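Ferkdale Hall opens its state bedrooms to the public for 2 months each winter, beginning in December. The Clerov family, which has held the title for more than 300 years, still uses the east wing. 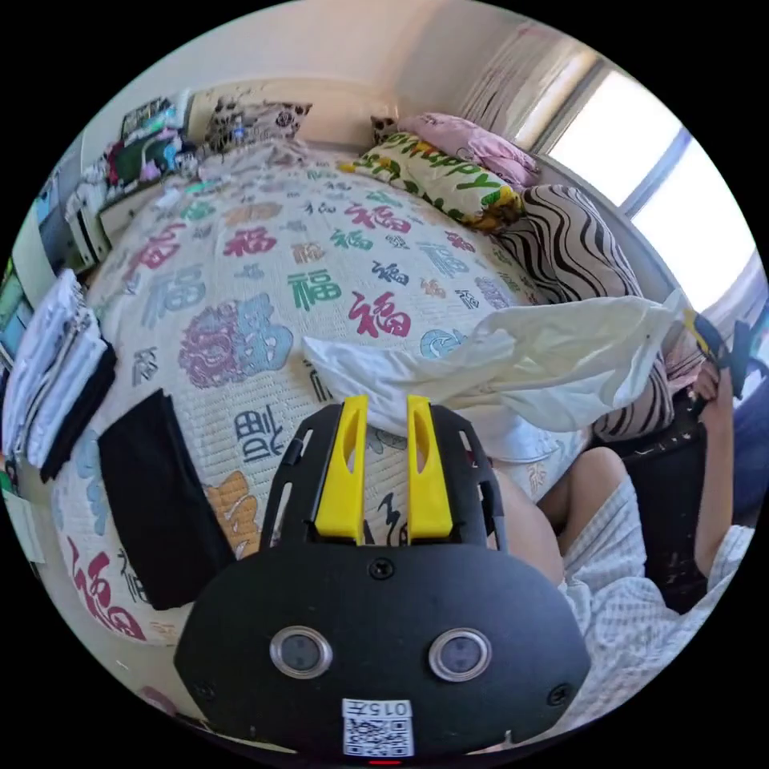 Bedding in the guest rooms is changed on a schedule kept by the Jornercombe estate office. Plain linen is standard for most visitors. Printed spreads are also in use, among them a white quilted one covered with the character 福, in green, crimson and other colors. The inventory runs to 3,120 textile items, of which eight are reserved for royal visits and stored flat in the Grímsdóttir press.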